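Notes on the Renewal of a Household Lease

The lease on our apartment in Trenholm came due for renewal in January. As this was the third such renewal, I had expected the matter to be brief. It required the better part of a month, and I set down the particulars for readers who rent in the same district.
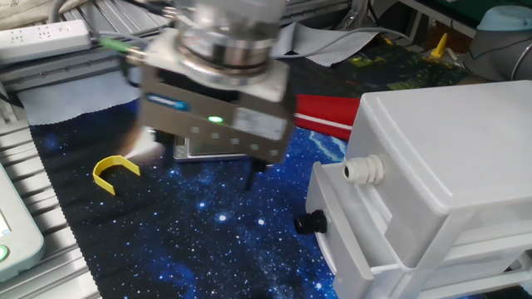

M. Ortner

The management office in Itcombe sends its renewal packet by mail. The packet consists of a cover letter, the lease itself, and a schedule of charges. Tenants are asked to return the signed copy within 5 weeks. The schedule should be read before the lease. In our case it listed a monthly charge of $212 for parking, although we do not keep a car and have never been assigned a space.

I wrote to the office the same evening and received a form reply. A second letter, with a copy of the previous schedule attached, was answered in nearly three weeks. The charge was then removed and a corrected page was issued.

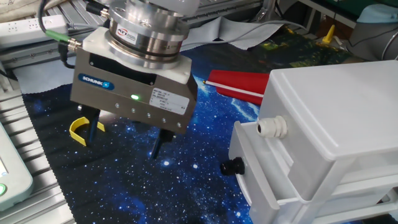

Must a tenant sign while a charge is in dispute?
Our office accepted a written note in place of the signed lease until the corrected page had been issued. Other offices may follow a different practice, and the request should be made in writing.

The remaining terms were largely unchanged. The clause on subletting is now two paragraphs in place of one, and the notice period has been restated in days. Heat and water continue to be included. The storage room on Jurkel Street is no longer mentioned, and I have asked for confirmation that it remains available to tenants on the upper floors.

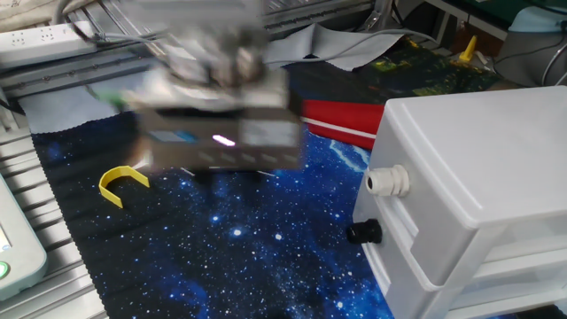 Work surface with star-print mat.

Past correspondence proved to be of considerable use. I keep each lease in its own folder, together with the letters that preceded it, and the earlier schedule was found without difficulty. Telephone calls are noted on a sheet at the front, with the hour of the call and the department reached.

The signed copy was delivered by hand to the front desk in Itcombe, where a stamped receipt is given on request.

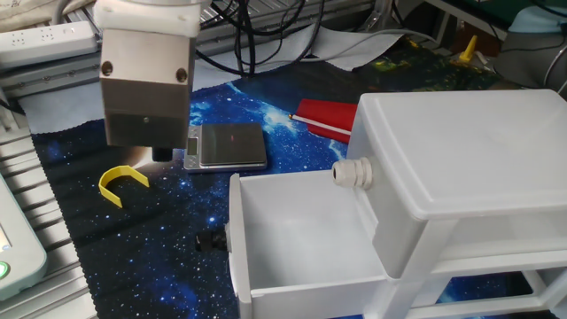

The receipt has been placed with the lease. A question regarding the renter's insurance form is still open, as the form names the former management company, and I have requested a new one.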